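Home | Forums | Kitchen and Food | Members | Search | Log in

Sourdough in a cold kitchen: how long is too long?

sihan_jia
Hello everyone. I moved to Skernport in February and my kitchen is much colder than the old one. My bread was always ready to shape after five hours. Now after nine hours the dough looks almost the same as when I mixed it. The kitchen is 17 degrees (Celsius) in the evening and probably less at night. I use 570 grams of flour, mostly white from the Stirkavby mill, with a little rye. Should I wait longer, or do I use more starter? I would like not to buy any equipment if it is possible.
Sihan Jia

TrevorMorin
Welcome. Wait longer. Cold dough is slow dough and the taste is better for it. I mix at 9 in the evening and shape after breakfast, and my house is no warmer than yours.

oven_door_open
I don't agree with Trevor. If the starter is also living in the cold kitchen, it gets weaker every week, and then waiting only gives you a sour brick. Feed it twice a day for some days, with warm water, before you change anything in the recipe.

TrevorMorin
My starter has lived on the same cold shelf for years and I have no bricks.

zheng_bakes
You both may be right, it depends on the starter. Sihan, how long does it take to double after you feed it? And do you leave the dough directly on the counter? Stone takes the warmth out of a bowl faster than people think. I put a folded towel under mine and it made a difference of more than an hour.

sihan_jia
Thank you for the answers. The starter needs almost the whole day to double, so maybe oven_door_open has found the problem. And yes, the dough stands directly on the counter. I have attached my plastic bowl on the counter, it is the peach one. I will try the towel tonight.

oven_door_open
A whole day is much too slow. Feed it one part starter, two parts flour, two parts water, and keep it inside the oven with only the light on. Please put a note on the oven door. I once heated mine to full temperature with the jar inside — my user name comes from this.

Tromodside_Anna
The oven light is too warm in some ovens. Mine went to 34 degrees and the starter smelled like nail polish. Check with a thermometer first, or leave the door a little open.

TrevorMorin
All this work for flour and water. But fine, a stronger starter will not hurt.
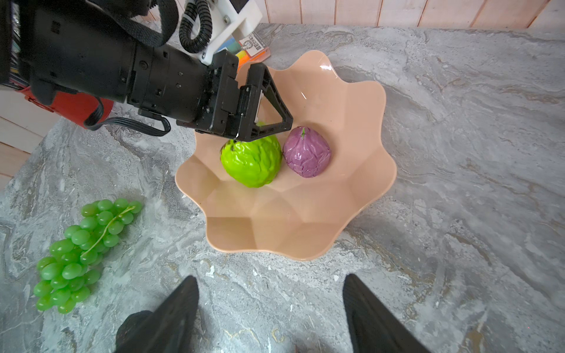

Related threads in Kitchen and Food

Rye starter with gray liquid on top
Which flour for a soft crust?
Shaping wet dough without adding flour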